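4.3 Carrier bags at the point of packing

The second part of the Harkar survey dealt with the bags themselves. Of the 2,833 packing records collected in May, 958 concerned translucent plastic bags, and these were coded separately from paper and cloth. Maksymiv's scheme was followed, in which a bag is described by its handles, by its stiffness when open and by how far its contents can be made out from outside. The last of these proved the hardest to code. Printing on the front of a bag hides part of what it holds, and creases in thin plastic have much the same effect. Where two coders disagreed, which happened in 82 cases, the record was passed to a third.

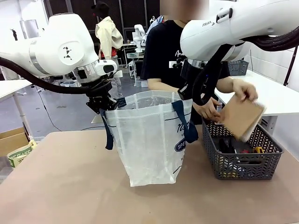
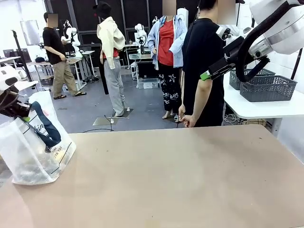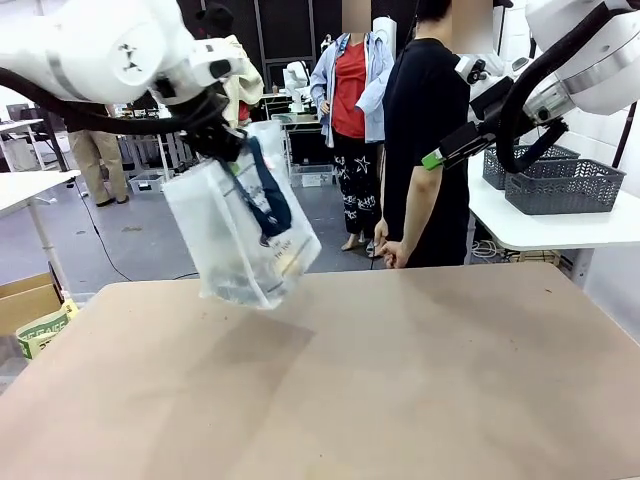

Figure 6. Translucent plastic bags with printing. The first is an open, upright tote with navy blue handles; the third holds a dark navy-blue fabric item.

Bags that stood open without support were coded as stiff, whatever their thickness. Handles were coded by material and by colour, and a handle of a different colour from the body was entered as contrasting. The Jandiment list, used in earlier work at Rennie, makes no such distinction, and its totals should not be set beside those in Table 5 without adjustment. Contents were entered by broad class only.

Related items
Paper sacks and their folds: a coding guide
Household packing records, Prindurwood
Melaniia Maksymiv: notes on handles and closures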